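Stainless bolts in aluminium brackets: paste or dry?

tidemark_4
2023-03-17
Refitting the awning brackets on the boat at Rernerwood. Brackets are bare aluminium, bolts are A4 stainless, M6. Last set seized within two seasons and two sheared on removal. I have a tub of Mokura zinc paste. Does it go on the threads only, or under the head as well?

gristle
Both. The crevice under the head holds salt water longest. Nylon washer if the load allows it.

Fenwright
Threads only. Paste under the head alters the friction and your torque figure is then meaningless. Choice of head matters more to me, as a hex head takes a ring spanner when it sticks.
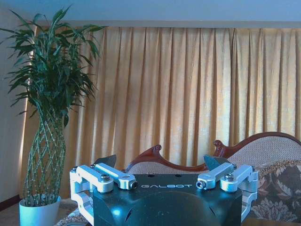

Hex-head bolt at the rounded joint, recessed screw at the inner pivot.

gristle
Torque is already off once the threads are greased. Reduce it and carry on. I've done 400 of these on Zeneck masts and had 4 come back.

Fenwright
Reduce it by how much? The Polishchuk data sheet gives dry values only. 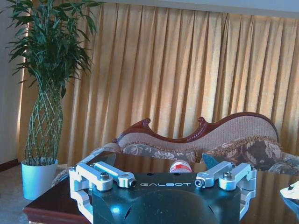
Seizure starts in the thread, and the head only decides how you get the bolt out afterwards. On salt-water kit I avoid sockets — they fill with grit and the key rounds them off. Indoors I have no objection to a hex socket in a silver aluminium arm like those two.

tidemark_4
Paste on the threads, nylon washers under the heads, then. Will pull one in May and report.

gristle
Pull the lowest one. It gets the most spray.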